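Candy Bags: Frequently Asked Questions

Gurnetcombe Candy Share, page last updated Saturday, September 10, 2022

We get the same questions every season from people who pack candy bags for us, and from people who pick them up. The answers are below. If yours isn't covered, write to Lærke Thorlacius at the Hurnus Street desk. She answers mail on weekdays.

What is a candy bag?

A clear zip-top bag of mixed, individually wrapped candy. We hand them out at the fall street party, at the library reading days and at the Damow Hall winter supper. Each household that signs up gets one bag per child. We gave out 174 of them at the last supper.

What kind of bag should I use?

Any clear, resealable plastic bag with a zipper seal, in sandwich or snack size. Colored seals are fine. Please don't use bags that have held something else, even if you have washed them. Paper bags and twist-tie bags come open in the crates, so we can't take those.

Do I have to buy the bags myself?

No. We keep bags at the desk and you can ask for a sleeve of them when you sign up. If you already have suitable bags at home, use them and save ours for someone else.

What candy can go in?

Hard candy, chews, caramels and toffees, as long as every piece has its own closed wrapper with the name on it. Mixed colors and kinds are good. The wrapper has to be factory closed. If a piece has come partly unwrapped, leave it out.

What can't go in?

Homemade candy, chewing gum, anything with a toy inside, and loose pieces from a bulk bin. No chocolate from June until we say otherwise, as the store room gets too warm for it. We also leave out lollipops because the sticks poke through the plastic.

What about nuts and other allergens?

We run two kinds of bag, regular and nut-free. If you are packing nut-free, read the outer package of every candy you use, including the "may contain" line, and bring the outer packages with you when you drop off. We check them against the bags. Without the packages, your bags go in the regular crate.

How full should a bag be?

Full enough to look generous, with enough room left for the zipper to close without force. The candy should be able to shift a little when you tilt the bag. If you have to sit on it to get it shut, take some out. We go by weight at the desk, and the limit is 6 ounces.

Can the children see what they are getting?

Yes, and we want them to. That is the reason for clear plastic. Put some of the brighter wrappers toward the outside when you fill the bag. Greens, purples, reds and yellows all show up well.
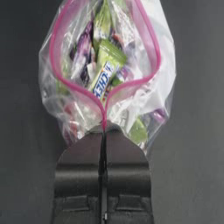
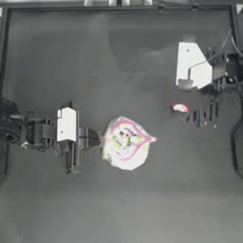

Zip-top bag with a pink seal and green-colored contents.

How do I close the bag so that it stays closed?

Lay it flat, press most of the air out with your palm and run your thumb and finger along the zipper from one end to the other. Then go back over it once. Check the corners, where most bags come open. A bag with a lot of air trapped in it will pop its seal when another crate is set on top.

Should I tape or staple it as well?

Please don't. Staples end up in the candy and tape makes the bag hard for small hands to open.

Where does the label go?

On the front, low down, so it doesn't cover the zipper. White label for regular, yellow for nut-free. We print them at the desk. Don't write on the plastic with marker, which rubs off on everything else in the crate.

How should I store finished bags before drop-off?

In a cool, dry place, out of the sun. A shelf or a closet works. Don't put them in the refrigerator. Hard candy gets sticky when it comes back out, and the wrappers cling to each other. Stand the bags up in a box if you can, with the zippers on top.

How long do they keep?

Hard candy keeps for months. Caramels and chews are best within a few weeks of packing. Check the dates before you start and use nothing that runs out before the event you are packing for.

Where and when do I drop off?

At the Hurnus Street desk during opening hours, or at the Pelupessy store on the corner, where there is a crate behind the counter. Tell the person at the register that it is for the candy share. The Pelupessy crate is emptied twice a week, and it takes regular bags only. Nut-free bags have to come to the desk.

Can I donate candy without packing it?

Yes. Bring it in its unopened outer package. We pack on Thursday evenings and there is usually space at the table for two more people if you would like to help with that too. Children may help if they come with an adult.

I found a bag that was open or had a bare piece in it. What should I do?

Don't eat from it. Bring it back or just tell us, and we will swap it for another one. We'd like to see the label if you still have it, as it tells us which crate the bag came from.

Can I return the empty bag?

We can't reuse it for candy. It's a perfectly good bag for crayons, buttons or game pieces, so most families hang on to theirs.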